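**Checked baggage limits for the July site visits**

Travel to Skurnthorpe moves to the regional carrier in July, and the baggage terms differ from the ones most of us are used to. The standard allowance is one checked piece at 20 kg. A second piece costs $100 each way and has to be added before check-in opens. Anything over the limit at the counter is charged per kilogram, and the Prendergast office will not reimburse it without prior approval.

Weigh cases packed, with foam and locks included. Calibration kits go as checked baggage — lithium cells do not. Carry those in the cabin with the terminals taped.

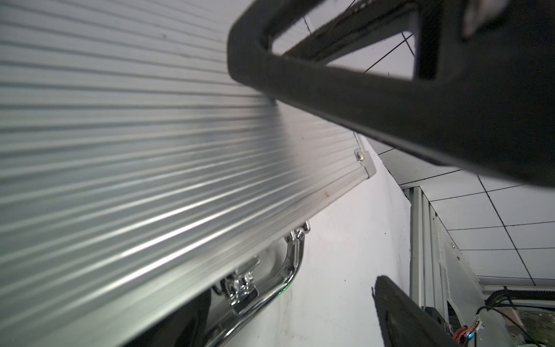
Claims for transit damage go to Shahab Talebi on form 388 within 11 days of arrival. Note the condition of the case before it leaves your hands, paying most attention to the parts that stand out from the body. On a ribbed aluminum case with a curved chrome handle, that means the handle, the edge trim and the rivet at the corner piece. Photograph each one close up.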